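Open day at Skolley, main works and test hall

The Skolley site opens its gates to visitors once a year, in May, and this time I got there early enough to find a space in the car park. Entry was free. You sign in at the gatehouse, get a paper badge and a pair of safety glasses, and wait for your group to be called. Ours went in at 10.30.

The first stop was the moulding shop, where the plastic parts are made. It is a long, warm building and noisier than I expected. Most of the presses were running. Our guide said the site has 231 staff and that the shop can turn out 2,000 small parts in a shift when nothing goes wrong. The granules arrive in sacks and are dried overnight before use. There was a tray of rejects by the door and we were allowed to take one each. Mine is a grey cap with a bubble in it.

From there we crossed the yard to the Toledo building. The rooms are named after cities for reasons the guide didn't know. This is where shapes and fits are tried out, and it was the part I had come for. The work on show was a peg board job: a red board with holes of different shapes, a set of coloured pegs, a grooved red bar, and a black stand with a curved back on a flat base.

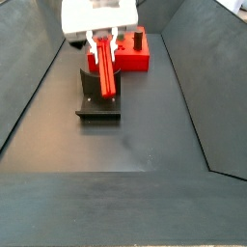
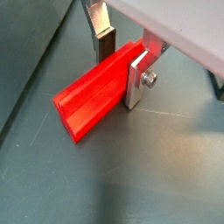
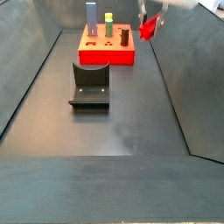
Do the pegs all fit the same hole?
They don't. The board has a slot with rounded ends, a group of three small round holes and several others, and each peg is made to suit its own place.

We had 20 minutes there, which was enough to look properly. A spare set was laid out on a side bench for visitors to handle. The bar is lighter than it looks and the grooves are quite sharp at the ends. I tried the pegs with my safety glasses steaming up and got two of them in before the next person wanted a turn. The children in our group were quicker.

The Badier room next door was given over to packing. Finished sets go into card trays, then into boxes, and the boxes are weighed before they are taped. There was less to see, though a man from Jastell, who supply the card, was showing how the trays fold up from a flat sheet. It takes four folds and no glue. He gave out flat ones to try at home – I have not managed it yet.

Tea was served in the canteen, with fruit cake or a cheese scone. The queue was long but moved well. There is a small display on the canteen wall with old catalogues and some early moulds, and it would be easy to miss if you sat at the far end.

Practical points: flat shoes are needed for the moulding shop and they do turn people away. The Toledo building has a step at the door and a ramp round the side. The last group goes in at 3 pm.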